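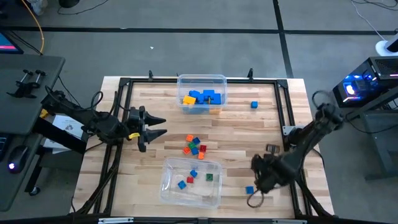

Sorting table with both arms, Stasgate workroom

Minutes, staff meeting, March, 2 pm

1. Welcome. The chair thanked everyone for squeezing in, and for the lovely slice.

2. Sorting trial. The arms stay on coloured cubes through March. Packers asked, quite fairly, what becomes of the hand-sorting roster. Management said no hours will be cut -- two people per shift will move to minding the arms, with 30 hours of paid training each through Estia.
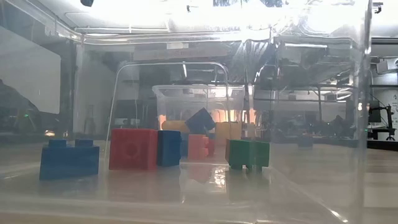

Several of us felt the training should come before the roster changes, and after a good long natter that was agreed. Pay grades for the new role are still to be settled.

3. Next meeting: April, same room. Cusedon to send the draft roster beforehand.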